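Consuelo Cusi
Thread on desk organizing, because my feed has been nothing but "reset your desk" videos since Wednesday and I have opinions.

I have now tried the Furna method, the Stekex trays and a paid checklist from a woman in Uvbridge who owns a label maker and very little else. My desk looked great three times. Each time it lasted until I needed a stamp.

The claim goes like this: everything on a desk needs a "home." Fine. But then they sell you a tray with 8 compartments and you spend an evening deciding whether a glue stick is an office supply or a craft supply. I have a job.

The Furna booklet says to take every item off the desk, hold it, and ask if it earns its spot. I held a stapler. I felt nothing about the stapler. I still need the stapler.

And what is with the clear acrylic? Every single one of these systems is clear acrylic. You pay extra so you can see your own mess through the side of it.

So in October I quit buying systems and went with one plain bin. No dividers, no lid, no labels. Anything that's on the desk and shouldn't be goes in the bin at the end of the day. I did not expect much from this and I'm still not ready to call it a method.
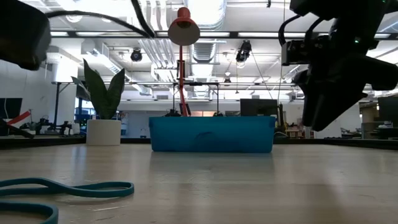 How often do you empty the bin?

Once a week. If it fills up before then, the bin isn't the problem, you're using the desk as a mailbox.

What survived, then: a lamp, a plant, the bin. The lamp is red and the bin is blue and I've been told by a cousin that this is "a lot." She has a beige office. She also can't find her passport.

On the plant. Every desk video says a plant makes you calmer and more focused. I'd like to see who measured that and how. I keep one because I like looking at something green, and that seems like enough of a reason without dragging my productivity into it.

Plain off-white pot, by the way. The Stekex catalog has a "desk planter" with a slot for your phone in it. Dirt and a phone. Think about that for a second.

Rubber bands are where all of this falls apart. I have never seen an organizer deal with the big ones. The little ones go on a doorknob like they did at my grandmother's. The teal kind just lie there on the table in loops and no tray fits them. Lukoševičius sells a peg for this, one peg, and it costs more than my bin did. I'll leave them on the table, thanks.

Somebody always asks about shiny desktops vs matte. Mine's a pale wood color with a gloss to it and it shows every scuff when the light is on. "Easy to wipe down" is on all the product pages and yes, it wipes down. The scuffs stay right where they were. If you're shopping, go look at one in a real store under a lamp before you believe the listing.

Things I'd skip if you're starting from zero: drawer dividers, cable boxes that need their own instructions, anything described as "modular," and a second bin. Especially the second bin. The second bin is how you end up with 6.

What I'd try first, and it's free: put a cardboard box on the desk and live with it for a couple weeks. If you hate it, you're out nothing. If it works, get a bin with a rim you can grab and quit reading about desks.

Replies are telling me the Furna thing only works if you do the whole house. Of course it does. It's always the whole house.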